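The Long Table at Clornano

Hugo Hamel starts his soup the night before, and he will tell you, if you give him half a minute, that this is the only way to do it. He puts the white beans in cold water before he goes to bed, and in the morning they go into the big pot with an onion cut in half, a couple of bay leaves and the heel of whatever cheese is left in the fridge. "My grandmother would have used the ham bone," he said, stirring. "But we have people who don't eat ham, and I want everybody to have the same bowl."

The bowl matters a great deal at Clornano, the small dining room he runs with his business partner, Hiu-tung Chien, on a side street that most people use as a shortcut to the bus. There are 32 seats, all of them at one long table, and there is one supper a night. You can't order anything. You sit down next to whoever is already there, and somebody passes you the bread.
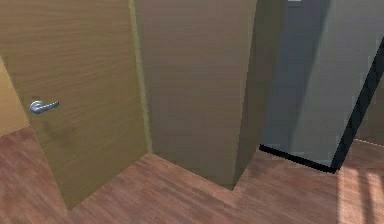 I should say that I went in a little grumpy about the whole idea. I like my own table, and I like a menu, and I have been known to read one twice just for the pleasure of it. But then the soup came, with a spoonful of chopped parsley and lemon peel on top and a good puddle of green olive oil, and the man to my left asked if I was going to finish my pickles, and we were off. By the time the chicken arrived I knew all about his daughter's wedding and the trouble they were having with the cake.

The chicken is Chien's. She grew up over her parents' shop, where supper was eaten in shifts between customers -- rice, greens, something braised that could sit on the back burner and wait for you. She still cooks that way. Her thighs go into soy sauce, ginger, a little brown sugar and the peel of an orange, and they stay there on low heat until the meat gives up when you lean a spoon on it. She spoons it over rice with mustard greens that have been in the pan for hardly any time at all, so they still have some bite and some bitterness to stand up to that sweet, dark sauce.

"People ask me if it goes with Hugo's beans," she told me. "I say, well, did you eat both?"

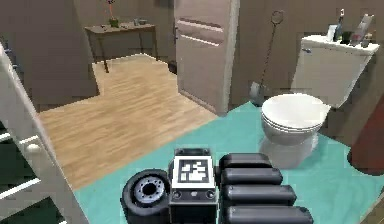
The two of them met in the kitchen of a hotel restaurant called Flolix, where Hamel made sauces and Chien did nearly everything else. They got into the habit of cooking for the staff at the end of the shift, and those meals (there was no plan to them, she says, just what was left and who was hungry) turned out to be the food they both liked best. When they left to open their own place they had savings for a stove and a secondhand mixer, and a friend who could build a table. It took the friend all of June.

Most of the vegetables come from Lai, a farm close enough that the lettuce arrives with the morning still on it, and the flour comes from a mill called Bestow that grinds in small batches. Hamel bakes a round, flat loaf with it, dimpled with his fingertips and salted on top. He keeps a school notebook of every supper they've served, with the dishes written in blue and his complaints in red. The night I visited was number 789. He had already written "more lemon" next to the soup, and I thought he was being hard on himself, though I did squeeze a bit extra over mine when he showed me how.

Dessert was a rice pudding, loose and cool, with stewed rhubarb at the bottom where you had to dig for it. The wedding man had two. Supper costs $40, bread and pudding included, and the coffee keeps coming for as long as you care to sit there. I sat there a good long while.

Comments

marjorie_b
Made a version of the orange chicken from your description, just guessing at the amounts. I used too much ginger and we ate every bit of it anyway!

Ted in Ohio
Does he salt the bean water or not? My wife and I have been arguing over this one for years.

pepperjane
We went for our anniversary and were seated beside a retired piano teacher who now comes to our house for Sunday lunch. The rhubarb pudding is as good as you say. Would love the recipe if they ever share it.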